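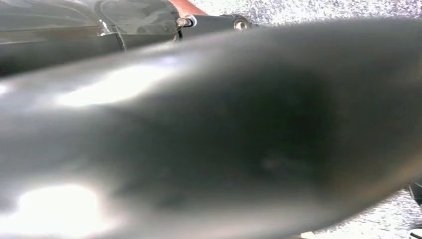
Sovholm support replied that the wrist camera is fine and the trouble is the fingers, so please try a different set before we send you another camera. Fair enough! I did grumble a bit, I had already swapped the cable twice and was pretty sure I had a dying sensor on my hands. But I went and did what they asked, and I'm logging it all in this ticket so the next person with the same combo doesn't have to start from zero.

Home Tickets Knowledge Base Downloads Log in

Setup first. Solheim arm, Sovholm wrist camera, and two grippers I'm trying to pick between: the Stulano with the big rounded glossy fingers, and the Cevus with the skinny flat ones. Controller is the stock Solheim one on the February firmware.

The complaint, copied from my first post: picks go fine for a while, then the arm stops above the part and the controller throws error 112 (no target found). Restart the job and it picks up like nothing happened.

What I did this time:

Ran the Stulano again with nothing changed. 233 tries, 19 of them ended in error 112. When I pulled the saved views for those, the near finger was filling up most of the picture, way out of focus, with big white highlights on it and only a couple of patches of the speckled surface left to look at. No wonder it can't find anything.

Put the Cevus on, same job, same parts, same lights, another 233 tries. Zero 112s. I really wanted the Stulano to win (the grip is so much nicer on round parts) so I ran it again after lunch and got zero again.

Put the Stulano back and wrapped the fingers in matte black tape. That got me down to 10 errors. Better, but the tape starts peeling after roughly an hour and then it's in the way too.

Turned auto exposure off in the camera settings – no real change with tape on, and without tape the dark side of the finger just went darker.

So support was right and I was wrong about the sensor. I think it's two things stacked up. The shine pulls the exposure around, and the finger swings in front of the lens when it's wide open. The tape only helps with the first one.

Still open on my end:

Does anybody make a taller bracket for the Sovholm on this wrist? Even a little more height might let it see over the finger.

Can the Solheim controller grab its view with the gripper half closed, then open on the way down? I found a "pre-grasp width" box in the gripper menu but changing it did nothing with the Stulano driver. It works with the Cevus one, of course, where I don't need it.

I'm leaving the Cevus on for now so I can get some work done. Please keep the ticket open until I hear back about the bracket.

Status: waiting on support
4 comments 2 shares
Last updated: February, 4:40 pm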